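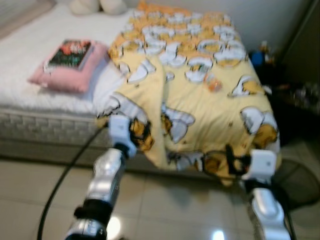 Pale yellow comforter, gripped along the front edge.

How to Log Zone Entries by Hand

By Aaliyah Nguyen
Friday, October 23, 2020

A zone entry is recorded each time the puck crosses the attacking blue line under the control of, or as a result of a play by, the attacking team. One person can log both teams from a broadcast. Logging from the stands takes two people, one per team.

Setup

Rule a sheet into six columns: period, clock, team, player, type, lane. Use one sheet per period. Write the clock as time remaining, counting down from 20:00, to match the scoreboard. The Bundwood sheet has these columns already, but its clock column is too narrow for four digits and should be widened before printing.

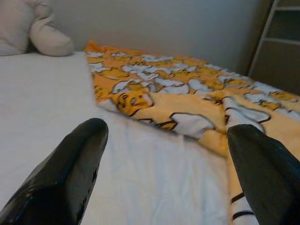 Entry types

C: carry. The player has the puck on the stick as it crosses the line.
P: pass. The puck crosses on a pass and a teammate receives it cleanly.
D: dump. The puck is shot or chipped in with no clear receiver.
X: failed. The attempt ends at the line through a turnover or offside.

Credit a carry to the carrier and a pass to the passer. Credit a dump to whoever last touched the puck before the line. If the jersey number can't be read, enter 97T or 97V for an unknown player on the home or visiting team, unless a skater in the game wears 97. In that case use a question mark. Fill in unknowns at intermission from the replay.

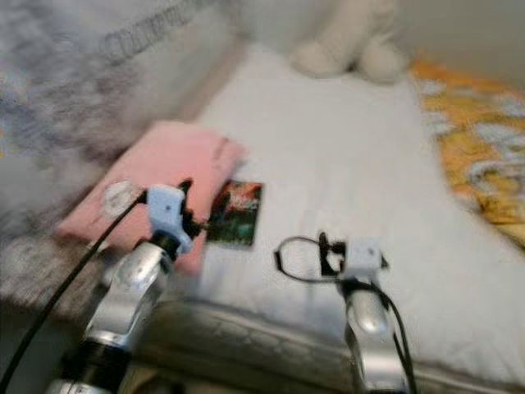 Do not log a line change dump that stops short of the blue line. Do not log a faceoff already in the zone. If the puck leaves and comes back, log a new entry, even when the same player brings it in two seconds later.

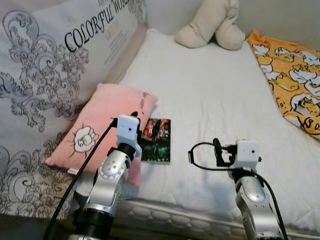

Lanes are marked L, M or R from the attacking team's point of view, and the point of view flips when you switch teams. Split the blue line into three equal parts. Record the part where the puck crosses, and ignore where the player ends up. 

Totals

Divide C plus P by all entries, X included, to get the controlled entry rate. Keep each team separate. Do not compare players until the file holds 500 entries.

3,614 shares | 20 comments

Related
Reading a Faceoff Sheet
Tracking Zone Exits With the Thibodeau Method
Citix Spreadsheet Import, Step by Step
Ponent League Scorekeeping Notes for November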